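Home Projects Reports Archive
3 min read

Review of the Gandlow hand-held gripper kit – course report, team Sondby

Goal: decide if the department should buy the Gandlow kit or keep renting from Ekgate. We had it for 30 days in October. Kit price 2,277, two grippers, marker cubes, straps, software.

Setup. Manual is thin. Calibration took the whole first afternoon, then got quicker. Cubes have to stay clean or tracking drops out – wipe them.

Tasks: plate wiping, cup stacking, towel folding. 541 demos recorded, 7 thrown out for lost tracking. Wiping was the hardest to learn, you have to tip the plate with one hand and keep presure on the sponge with the other.
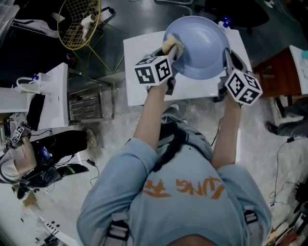
Fig. 1. Plate task: sponge in the left gripper, rim held in the right.

Good: light, trigger feels fine, export worked first try. Bad: straps dig in after an hour, cables get everwhere. Support answered on a Monday, two emails, ok.

Recommendation – buy one set, keep the Ekgate rental for the spring class. Quintela kit not tested, no time.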